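Comunidad Cisent
Hogar y orden > Rincones difíciles

¿Cómo organizo un rincón junto a las cortinas donde conviven toallas, mancuernas y medicinas?

Publicado por rincon_modwood
353 visitas

¡Hola a todos! Llevo meses leyendo esta sección y por fin me animo a escribir, porque tengo un rincón que me encanta y me desespera a partes iguales.

Les cuento. Es la parte del salón que da a la ventana, con cortinas blancas hasta el suelo y piso de mármol gris oscuro con vetas claritas. Entra una luz preciosa por la mañana y ahí hago mis ejercicios, así que poco a poco se me ha ido llenando de cosas: las mancuernas, la toalla verde que uso para estirar, la planta (que está feliz, saca hojas nuevas casi todas las semanas) y, no me pregunten por qué, también las cajas de medicinas. Empezó con una crema para la rodilla que dejé allí en abril "para tenerla a mano" y desde entonces todo lo que viene de la farmacia termina en el mismo sitio.

Lo que quiero es que el rincón siga siendo para hacer ejercicio, pero que se pueda barrer sin levantar quince cosas. No quiero muebles grandes. El hueco libre junto a la ventana mide 116 cm y no pienso taladrar nada, que el piso es alquilado.

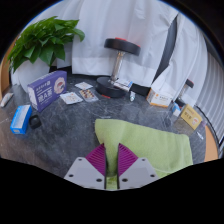
Mis dudas concretas son estas:

La toalla. Ahora la doblo y la dejo directamente en el suelo. ¿La enrollo? ¿La meto en una cesta? La uso todos los días y si la guardo lejos sé que voy a acabar sin usarla.

Las mancuernas. Me gusta dejarlas de pie porque ocupan poquito, pero me da miedo que se caigan y me marquen el mármol. ¿Alguien las tiene así sin problemas?

Las medicinas. Sé que el suelo no es el lugar, ya me regañaron en casa. ¿Dónde las ponen ustedes si el baño es minúsculo y la cocina se calienta muchísimo?

Y las cortinas, que llegan hasta abajo y todo lo que pongo cerca las arrastra o las pisa. ¿Las acorto? Me daría muchísima pena, porque la caída es lo que más me gusta de la habitación.

Se aceptan ideas de todo tipo, hasta las más locas. ¡Gracias de antemano!

Etiquetas: salón, toallas, mancuernas, botiquín, cortinas, alquiler

verde_y_mas_verde
188 respuestas en la comunidad

¡Qué pregunta tan buena, me has alegrado el café! Yo tuve un rincón muy parecido, también con ventana grande y planta, y te voy a contar todo lo que probé, incluido lo que salió fatal.

Lo primero que haría (y esto vale para cualquier rincón, de verdad) es sacarlo todo de ahí durante una tarde. Todo menos la planta, si pesa mucho. Barres, pasas la mopa bien escurrida con jabón neutro, y vas devolviendo las cosas de una en una conforme las vayas necesitando. A mí me volvieron la esterilla, una toalla y las pesas. Lo demás se quedó tres días en la mesa del comedor mirándome y al final encontró otro sitio, o se fue a la basura.

Con el mármol, ojo: nada de vinagre ni limón, que se comen el brillo. Lo digo porque en internet lo recomiendan para todo y yo tengo una mancha mate junto a la puerta que me lo recuerda cada día.

Ahora, por partes.

Para la toalla, yo soy del equipo doblar. Enrollada queda muy mona en las fotos, pero rueda, se abre y acaba pareciendo un burrito triste. Mi doblez es este: la extiendes a lo largo, la doblas por la mitad a lo largo, luego llevas los dos extremos cortos hacia el centro y la cierras como un libro. Te queda un rectángulo con el borde grueso hacia fuera, y puedes agarrarla con una mano sin que se deshaga. Si después de estirar está húmeda, eso sí, cuélgala abierta hasta que se seque, en el respaldo de una silla mismo. Doblada en húmedo coge un olor que luego no se quita ni con tres lavados (experiencia propia, lloré una toalla buenísima).

Y no la dejes directa en el suelo. Yo uso una bandeja baja de madera, de las de desayuno pero sin patas, que compré en Prullum. Encima va la toalla doblada y al lado la banda elástica. Para barrer levanto la bandeja entera y listo, ¡un solo movimiento! Fue el cambio que más noté, y eso que iba escéptica.

Las mancuernas de pie, si la base es plana, aguantan bien mientras no haya nadie que pase corriendo. Si tienes niños o un perro con cola entusiasta, túmbalas. En cualquier caso les pondría algo debajo: un trozo de esterilla vieja recortado sirve perfectamente. Yo corté dos cuadrados con el cúter, los puse bajo las pesas y ni se ven. También amortigua el ruido cuando las sueltas con poca gracia, que en mi caso es siempre.

Una cosa más de las pesas: colócalas separadas de la tela. Si una queda metida en la cortina, al cogerla tiras del pliegue sin querer y con el tiempo se te desengancha la parte de arriba. Con que quepa tu mano abierta entre una cosa y la otra es suficiente. 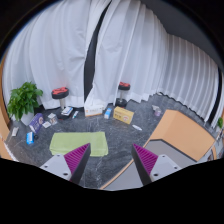 Con las medicinas voy a ser pesada, perdóname. Sácalas hoy mismo. Fíjate en lo que pone cada prospecto, pero casi todo pide un lugar seco, sin sol directo y fuera del alcance de los niños, y junto a una ventana luminosa no cumples ninguna de las tres. Si el baño es pequeño y la cocina se calienta, el sitio suele ser el armario del dormitorio o el del pasillo, en un estante alto. Yo tengo una caja con tapa y dentro tres bolsas de cremallera: lo de todos los días, lo de resfriados y lo de golpes y cortes. Deja las cajas de cartón con su prospecto dentro aunque abulten, que luego no hay manera de saber qué era cada blíster suelto. Y lo caducado, al punto de recogida de la farmacia.

Si lo que te pasa es que se te olvida tomarlas cuando no las ves (¡me pasaba!), pon una alarma a las ocho de la mañana y deja una notita en la cafetera. A mí me funcionó mejor que tenerlas a la vista, porque a los cuatro días ya ni las veía.

La planta déjala donde está, por favor, que si saca hojas es que está encantada. Solo gira la maceta un cuarto de vuelta cuando la riegues, para que no se te vaya toda hacia la luz, y pasa un paño húmedo por las hojas. En hojas grandes y brillantes se nota una barbaridad.

Sobre las cortinas: ¡ni se te ocurra cortarlas! Antes prueba lo siguiente. Recógelas a un lado con un cordón mientras haces ejercicio y suéltalas al terminar. Son diez segundos y te dura la tela limpia mucho más tiempo. Si aun así arrastran, se puede subir el dobladillo con puntadas largas a mano, sin cortar nada, y el día que te mudes lo descoses.

Cuéntanos cómo te queda, que estas cosas me hacen una ilusión tremenda.

pesas_en_pantuflas
Nuevo en la comunidad

Hola. Yo las mancuernas las tengo de pie sobre el suelo desde hace dos años y cero problemas, aunque mi suelo es de baldosa y no de mármol, así que no sé si cuenta mucho.

Lo de la toalla, una cesta y ya. La mía me costó 200 pesos en el mercado y cabe todo, no hay que doblar nada.

¡Ánimo con ese rincón!

tanabe_orden
Moderación de Hogar y orden

¡Me sumo con un par de detalles! Muy de acuerdo con la respuesta larga, sobre todo en lo de las medicinas.

Respecto a la cesta, a mí me encantan, pero en este caso iría con cuidado. Una cesta honda junto a una zona de paso es un imán: hoy metes la toalla, mañana el cargador, pasado un calcetín, y al mes estás otra vez como al principio, solo que ahora no ves lo que hay dentro. Si te tira más la cesta, que sea bajita y del tamaño de la toalla doblada, sin sitio para nada más.

Para esos 116 cm que tienes libres, yo probaría un banquito estrecho y abierto por abajo. Las pesas van debajo, la toalla encima, y de paso tienes donde apoyar el pie para estirar (siempre que sea firme, pruébalo antes con todo tu peso y agarrándote a algo). Mide también la altura con la ventana abierta si es de las que abren hacia dentro. Yo no la medí y tuve que devolver el banco.

Ponle fieltros en las patas. Los adhesivos se despegan con la mopa, mejor los que llevan clavito si la pata es de madera.

Y una pregunta para quien publicó: ¿haces ejercicio descalza o con zapatillas? Te lo digo porque el mármol recién fregado resbala muchísimo, y ahí sí que necesitas una esterilla con agarre aunque sea una cosa más que guardar. La mía va enrollada y de pie detrás de la puerta del dormitorio.

rincon_modwood

¡Mil gracias, qué maravilla de respuestas! Descalza, siempre, y ya me di un buen resbalón, así que tomo nota de la esterilla.

Las medicinas ya están en el armario del pasillo, en una caja de zapatos de momento. Me apunto lo del cordón para las cortinas y lo de subir el dobladillo sin cortar, que ni se me había ocurrido. Lo que no tengo claro todavía es bandeja o banquito. Esta noche saco el metro otra vez y les digo.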